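I've been selling secondhand jewelry and small housewares online for eight years. A few people asked how I do shipping, so here are my notes from last year.

Total orders: 564. Of those, 400 went out as plain padded mailers. The rest needed a box, mostly glassware and anything with a stand.

Biggest change was in October. I stopped buying mailers in small packs and got a full case from Hudis. Cheaper per piece, but the case takes up half my hall closet. If you don't have a closet to give up, stay with the small packs.

Labels: I use a thermal printer now. I held off for years and used regular paper and tape. The paper kind smears if it gets rained on before pickup, and I had two come back to me that way.

Beaded things get their own rules. The cord is the weak spot. I lay the strand straight on a strip of tissue, roll it up, and put one piece of tape on the tissue, never on the beads.

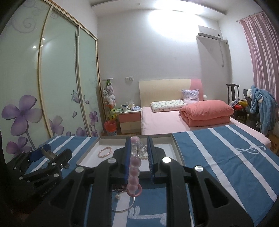 Pink and clear beads with a dusty-pink loop at the bottom.

Weigh everything after it's packed. I used to weigh the item and guess at the rest. Tissue, card and mailer can push you over an ounce line and then the buyer gets a postage due notice.

Returns: 79. That sounds like a lot. Most were rings in the wrong size. I started putting the inside measurement in the first line of the listing and it dropped off by the end of the year.

On insurance. I buy it for anything I couldn't replace out of pocket. For the cheap stuff I just refund if it goes missing. Filing a claim takes me most of an evening and I'd sooner have the evening.

Teresa Tomaszewski asked about combined orders. Yes, I combine. I hold things for one week and then ship whatever is there. I used to hold as long as people wanted and ended up with a shelf of bags and no idea who had paid for what.

Handling time on my page says two business days. I usually ship the next morning. I don't promise that because some weeks I'm at my other job until late.

For Konrad Lis and the others who asked about software: I use Nerkix for the stock list and a paper notebook for everything else. Nerkix is fine. The search is slow if your titles are long, and you can't sort by shelf.

Boxes I mostly reuse. Cover every old barcode with a marker or a blank label. One of mine went back to the warehouse it first came from and took three weeks to turn up again.

Shop is open again from January 3, 2026. Next batch of listings is brooches and a few serving dishes. Questions about shipping outside the US can go in the replies, but I only ship to Canada for now.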